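Journal > Kitchen & Garden > Slow Mornings

Search this blog Go

Learning to make shiro, finally

July 9, 2019

I have been eating shiro for half my life and cooking it for about as long as it takes to watch a movie. My neighbor Robel Habte brought over a pot of it last November when I had the flu, and I ate the whole thing standing at the stove. I asked for the recipe. He laughed and said there wasn't one, there was only his aunt, and his aunt didn't measure.

So I started measuring for her! If you haven't had it, shiro is a thick stew made from ground chickpea flour and spices, and it bubbles like a mud pot in a national park. It smells unbelievable. The flour usually comes already spiced, and the blend changes everything. I buy mine at Negash, the little grocery on Stesum Street, where the bags are tied with string and the good one is always on the bottom shelf.
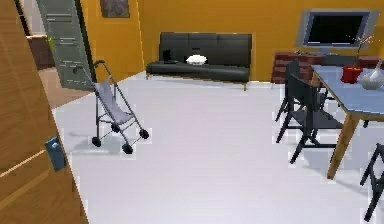

The part I kept getting wrong was the onions. I was treating them the way I do for spaghetti sauce, five minutes in oil until they go soft, and the stew came out tasting raw and kind of dusty. Robel cooks his for 30 minutes, and for the first stretch there's no oil in the pan at all, just chopped red onion and a splash of water whenever it starts to stick. Then the oil goes in, then garlic, then a spoonful of berbere, and by then the whole house smells like somewhere you want to stay.

For four people I use around 200 grams of flour. Whisk it into cold water first (cold! I learned this with a potful of lumps) and pour it in slowly, stirring the entire time. Keep the heat low. It spits, so wear sleeves.

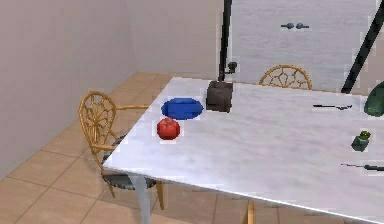
Tomato is where people argue. Robel's aunt uses one, chopped very fine and cooked down with the onions until you can't find it anymore. His mother says that's city cooking and leaves it out. I've made it both ways and I love both, but in summer I'm with the aunt, especially with the ones I've been getting from the Ternel farm stand. They're sweet enough to take the edge off the berbere, and my kids will go back for seconds.

Injera I'm still buying. I tried a batch at home with a starter I named Ora, and Ora was very lively for a few days and then smelled like nail polish. I'm going to try again once the weather cools down a bit. If any of you have kept a teff starter going through a hot spell, please tell me how, I'll take any advice at all. 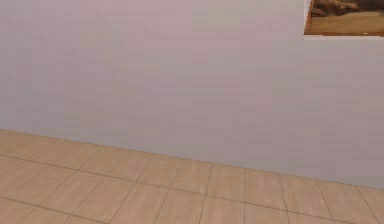

One more thing about leftovers: it sets up almost solid in the fridge, and you'll think you've ruined it. You haven't. Add a little hot water, break it up with a fork, and warm it gently. I had some on toast this morning with a fried egg and I'm already planning to do the same tomorrow.

60 shares
4 comments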